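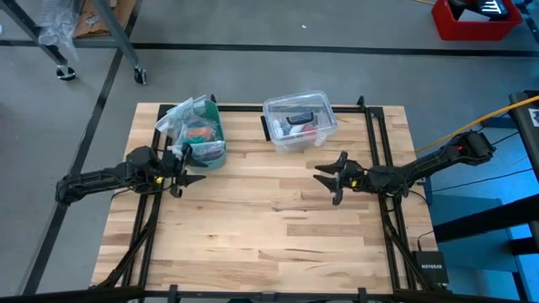

Two-arm bench setup for sorting returns: is 2000 a year for "support" normal?

Posted by Kirsten Kennedy, 10 October 2019

We run a small mail order business in Catstead, mostly craft kits and spare parts. Returns come back in a state and somebody has to tip them out, put the good bits back in boxes and bin the rest. My business partner has been to a trade day and come home convinced that a table with two arms on it will do this for us.

The quote is from a reseller called Viline. The arms and table are priced as one lump, which I don't like, and then there is a support contract at £2000 a year, minimum three years. Grippers are listed as "consumable" with no price next to them. Delivery is in December if we sign this month.

I've asked how many items an hour it gets through and been told it "depends on the items". Well, yes. So does my Saturday lad, but I could give you a number for him.

Is the support fee normal, and what else should I be putting in the budget that isn't on the quote? We turn over enough to afford a mistake but only one.

Kamran Najafi

The fee isn't mad, but ask what it buys. I looked after a pair of arms at a packing firm in Oststead and our contract covered phone calls and software updates. A visit was £900 on top, plus travel. We found that out on the first visit.

Things that weren't on our quote and that we paid for anyway:

Spare fingers for the grippers. Get a price per set in writing and ask how long a set lasts on your sort of goods.
A network switch, cables, and a day of an electrician's time.
Guarding, and somebody competent to do the risk assessment. Don't let the reseller tell you small arms don't need one.
Floor space. Measure the table, then add room for the trolleys and crates that will collect round it, and mark it out with tape before you order anything.
Staff time. Somebody has to fill the bins, empty the bins and clear the jams. Ours took up most of one person's morning for the first 16 weeks.

Clear plastic bags were our worst item by a long way. The cameras struggled with them and so did the fingers. If your returns come back in bags, and I bet they do, send Viline a box of the real thing and ask to watch it being sorted, start to finish, with no edits. Ours did 39 items in its first full hour. A person did a good deal better than that with the radio on.

I would not sign for December. The discount will still be there in the new year, in my experience.

Uriel Sosa

Just get it, prices only go up. We had one from McKinnon and it was fine.

Lizelle Coetzee

Fine doing what, Uriel?

Kirsten, Kamran's list is good. I'd add two things. Ask for the lump price to be split into arms, table, grippers, computer and setup, so that if you part company with Viline you know what you own and what you were only paying to use. Some of these deals leave you with arms you can't run without their licence.

Also ask about a hire period. Three months at your site with your own returns, with the rent coming off the price if you keep it. If they refuse, I'd want to hear why. And work out what the job costs you now, in wages, before you go any further. When we did that sum for our stockroom the whole idea was dead by lunchtime, and we bought better shelving.

Kirsten Kennedy

Thanks both. Nearly everything comes back bagged, so I've asked if I can bring a box of it over and watch. They are "checking availability".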